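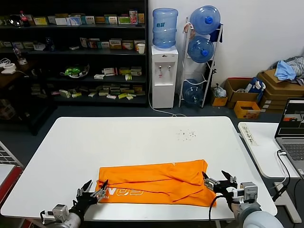 Puvholm folding kit, is it worth the rent?

bergthora_e
August 2, 2018
We run a small print shop for T-shirts and Festow offered us the Puvholm two-arm kit on a monthly rent. Training for one type of garment is included, every further type is 179 extra. Has anybody here used it for real orders? I need a clean rectangle with the print on top, and our shirts are very soft.

villads_t
I rented it in June. With thick cotton it did well. With thin cotton the right side of the fold was often wrinkled, and I corrected it by hand before the bag. The support was polite but slow. 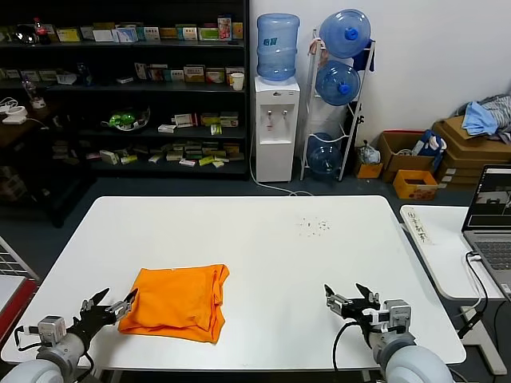 Folding and Packing > Rental kits > Page 2

deepika.g
I don't agree with Villads that it is the fabric. The two arms must let go at the same moment. If one is late, the side gets pulled. Ask Festow for the newer release setting, they don't offer it by themselves.

villads_t
I had this setting. It became better, but I would not call it solved. Also the sleeves must be laid well at the start,
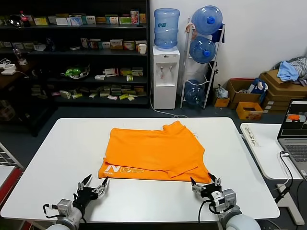

and for this you still need a person beside the table, at least with the shirts we had. When the collar bunches up, every next fold goes over it and you see it through the bag.

oddur
How long did you wait for the training?

villads_t
18 days. They had promised less.

bergthora_e
Thank you both. My worry is the print. Our customers want the logo flat and visible, and I am afraid the metal fingers

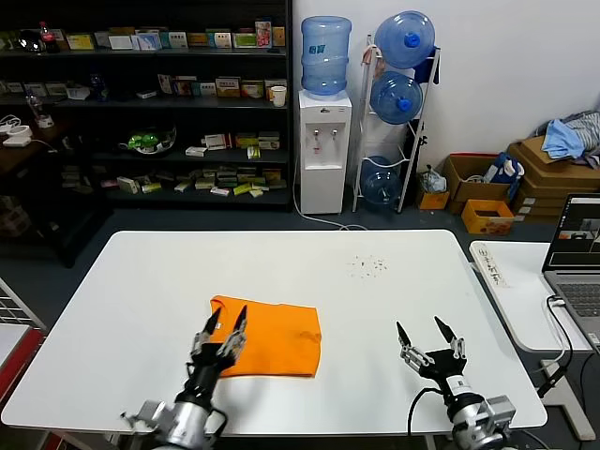 will scratch it after many shirts. Mogensen sells soft covers for fingertips, but I don't know if they fit this kit.

deepika.g
They fit, but you lose some grip on thin fabric. I would first try 30 shirts without them and look at the ink under a lamp.

oddur
For that rent I would rather pay a student.

bergthora_e
I had a student, Oddur. He left. I will ask Festow for a trial and write the result in this thread.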